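Things on Tables: the Helance Gallery

Bernadette Geraghty

I began keeping a record of the tables at Helance in July, when I was supposed to be keeping a record of the chairs. Chairs, it must be said, do very little. They are sat on, they are pushed back, and at the end of the day they are in the wrong room. Tables gather things. Leave one alone over lunch and by two in the afternoon it has a stapler, a lone glove and somebody's opinion about parking written on an envelope.

Helance, for those who have wandered in from elsewhere, is the old Pedlow building on the Adville road. We have had the upper floor for 7 years and the lower one for as long as the landlord has been unable to find anybody else. The inventory lists 887 items of furniture and fittings. I have met most of them. The inventory does not list what is on top of them, and that omission is what got me started.

A word on method. I don't tidy first and I don't arrange anything. If a mug has left a ring, the ring stays in. I did once move a banana, on health grounds, and I have regretted it ever since as a breach of principle. Captions are mine and so are any grudges in them. The full collection runs to 2,849 pictures, nearly all of which are of biros, and you are being spared them.

The pale table
The one everybody wants, and the reason the booking sheet has been rewritten twice.

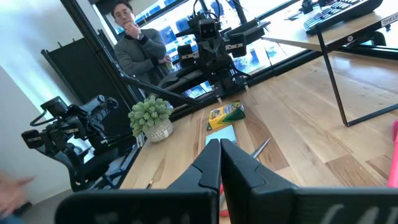
Stationery moves about Helance much as sheep move about a hillside, slowly and always towards the better grass. We buy it for the cupboard on the landing, it spends a night or so in the cupboard for the look of the thing, and then it sets off. The pale table is where a good deal of it ends up. I have a soft spot for the yellow Crayola box, lying at its own angle on the blond wood, with a silver pen close by for the grown-ups. The pencil has gone off towards the front edge, as pencils will, and is a small one, so I give it until the next time someone leans across. The light-blue card I leave to its own business. I approve of the plant at the far left, a bushy green succulent in a round woven pot. It asks for almost no water, and in this building almost no water is exactly what it can expect.

Other entries from the same table, pictures to follow when I have sorted them:

Morning, with crumbs
Toast, going by the colour. The Navaratnam account was discussed over these crumbs for two hours and I understand it went well. The crumbs were not minuted.

Tape measure, extended
Left out to its full length by someone who wanted to know how long the table was. The answer has not been shared with the rest of us.

Three lids
No pens. I looked underneath as well. I have a jar for lids now, and if you are missing one you may come and describe it to me.

Late afternoon, cleared
My least popular picture. People have asked what it is of. It is of a table with nothing on it, and it lasted for as long as it took me to put the lens cap back on and set down my keys.

If you recognise anything of yours in the gallery, it will be in the box by the back stairs, under the scarves. Bring a bag, and please take a scarf while you're there — there are over a dozen and none of them suits me.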